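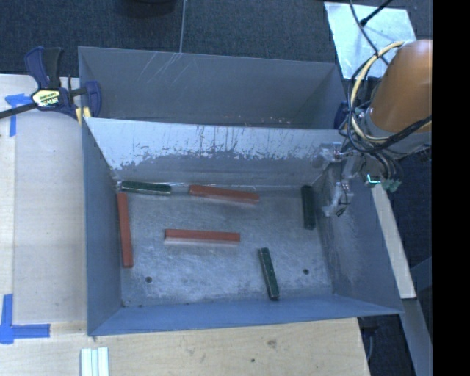 Sorting and storing small parts: what the bin teaches us
Speaker notes, Ketsara Thaweesak

Last updated: January
Filed under: Talks and handouts / Storage / Small workshops

Start slowly. Wait until people at the back have found a seat.

Good morning, and thank you for coming. My name is Ketsara, and I work with storage at Chaimongkol, where we make wooden toys and teaching sets for schools. My talk is on a very plain subject. I want to speak for half an hour about bins. Please forgive my English when I become excited, it goes faster than I do.

I will begin with a question. Who has a bin at work where they must always look for the thing at the bottom? (Wait for hands.) Yes. Me also.

First part - the shape of the bin

When I started at Chaimongkol we had cardboard boxes for everything. They were cheap and they were square. The problem with a straight wall is your hand. You put the hand in, the knuckles rub on the wall, and you cannot see what you are picking, as your own arm makes the shadow. A bin that opens wider to the top is much kinder. The light comes down, the eye goes down, and the hand has room to turn.

The price for this is floor space. A wide rim takes more of the bench than the floor of the bin gives back to you. When you plan a bench, measure the rim. I made this mistake with our first order from Induvon. I measured the floor, I was very pleased with my drawing, and then the last bin in the row had no place to stand. We had to put it on a chair for a month.

(If there is laughter here, let it finish.)

Second part - metal or plastic

People ask me this more than anything else. I like sheet metal for hard parts, but I want to be fair. Metal is loud. If you tip a full tray into it, the whole room knows. It also becomes scuffed very soon. The floor gets cloudy marks and pale patches, and after this it never looks new again. Our manager wanted to polish them once a year. I said please do not, the marks do no harm, and a dull floor is easier to look at than a shiny one.

The shiny part is in fact a real difficulty. A bright wall gives reflections near its base, and when a part lies close to it you can see a second part that does not exist. For one piece this is funny. For a person who is counting all afternoon it is tiring. When you can choose, choose the duller finish for the inside.

Small holes in the floor are also a question. Some bins have them and some do not. Before you buy, think what is your smallest part. Our long blocks will never fall through a small hole. Our pegs will, and they did, and we found them under the bench in spring.

Third part - colour

This is the part I care for most, so please stop me if I am too long.

We keep red blocks and dark green blocks. For most eyes they are easy to tell apart. For some eyes they are not. One of my colleagues in packing sees red and green as nearly the same brown, and he worked with us two years before he told anybody. He was sorting by the place where he had put them down! When somebody moved his tray, he was lost.

Dark green has a second weakness. In a grey bin under poor light it becomes a dark thing only, and then the worn edges help more than the colour does. An old block often shows a light line where the edge has rubbed, and the eye takes this line first. New blocks are harder to find than old ones. I did not believe this until I tried it myself.

So my advice is simple. Put a good lamp over the bench, use two colours which are different in lightness also, and ask your people what they see. Ask each one alone, not in a group.

Fourth part - how many in one bin

We tested this, not in a scientific way, only with a notebook and a kitchen clock. We had 1309 blocks from a returned order, all mixed, to be sorted again. On the first day we filled the bin high and sorted 600. On the second day we put in only a thin layer each time, so that the blocks lay apart and did not cover each other, and we sorted 700. The last nine we did before going home.

It was the same people and the same hours. The difference is not enormous, but they told me they were less tired, and for me this was the better result. When blocks lie scattered and each one is free, you take it at once by the middle. When they lie in a heap you first pull, then something slides, then you pull again.

A long narrow block has one bad habit more. It likes to lie along the wall. Then there is no gap for the finger, and you must push it out from the wall before you can lift it. With a wide bin you have fewer of these. With a narrow bin, almost all of them.

Fifth part - the second bin

Keep another bin directly behind the first. Take from the front one, put to the back one. The arm goes in a straight line and the shoulder stays quiet. We had them side by side before, and the left-handed people and the right-handed people were always changing them round.

We write on a Homow label what the back bin should contain. The label goes outside, on the rim side, never on the floor of the bin where the blocks will scratch it.

Questions

Somebody will ask the price. Say that I can send the list from Flitalo by email, the prices change too often to put them on paper.

Somebody may ask how to clean the bins. Damp cloth, then dry cloth, and the dust at the front edge with a small brush.

Thank the people who helped with the chairs. The handouts are on the table by the door.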